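Part 4: Moving chairs back onto your marble floor

Okay, the sealer has had its time and you're itching to put the room back together. I get it! I did my whole dining room at Bratholm in one go and I wanted my chairs back so badly that I dragged the first one in by its back legs. Please don't do that (I have a gray arc near the window to remember it by).

What you need for this part:
- Kiltdale felt strips, the 16-pack
- Grudley stone-safe cleaner, or whatever pH-neutral cleaner you used in Part 2
- two microfiber cloths, one for the floor and one for the chair legs
- one sheet of 400-grit sandpaper
- a flashlight

1. Turn off the ceiling light and lay the flashlight flat on the floor. Overhead light bounces off polished stone and hides everything under a big white glare. With the beam coming in low you'll see grit, dried drips and any haze left from the sealer.

2. Pick up the grit with a dry cloth first, then go over the tiles with the cleaner. Follow the seams, where the crumbs like to sit.

3. Flip each chair onto a folded blanket. If yours have metal legs, run a finger along the whole bottom edge and feel for burrs. Mine had two nasty ones right at the weld. A few light strokes with the 400-grit takes them down. Sand over newspaper, in another room if you can, and wipe off the dust before the chair goes anywhere near the marble.

CAUTION: Don't ever use the sandpaper on the stone itself. You'll take the polish right off.

4. Check the shape of the foot. A round leg takes a round pad, easy. A flat bar foot needs felt along its full length, so cut your strip to match. One little square in the middle will let the ends touch down as soon as somebody leans back.

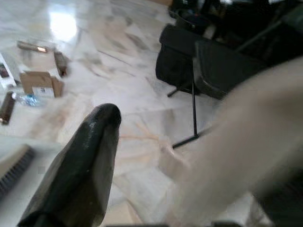 Tavion Nguyen-Tran wrote in to say that felt gave out on his bar-foot chairs by September, and that he gets on much better with clear Rotich sleeves that slide over the metal. Fair point, and I've added them as an option. If you go that way, pull the sleeves off now and then and rinse them out, as sand gets trapped inside.

5. Stick the felt on, press hard, and leave the chair upside down for 30 minutes. I know, I know. Go make coffee.

6. Carry the chair in and set it straight down. All the feet should land together. If it rocks, look at the pads before you blame the floor (one of mine had a doubled-over corner that I spent ages not finding).

7. Sit in it, shift your weight, get up, and lift the chair away. Wipe the spot where the feet were and look at the cloth. A dark smudge means there's still dust or loose paint on the metal, so clean the legs and try again.

NOTE: Black vinyl or leatherette seats can go over with a barely damp cloth while you're at it. Keep the stone cleaner off them, mine went cloudy for a week.

8. Do the rest of the chairs the same way, then bring in the table with a second person. Part 5 covers table feet and rugs.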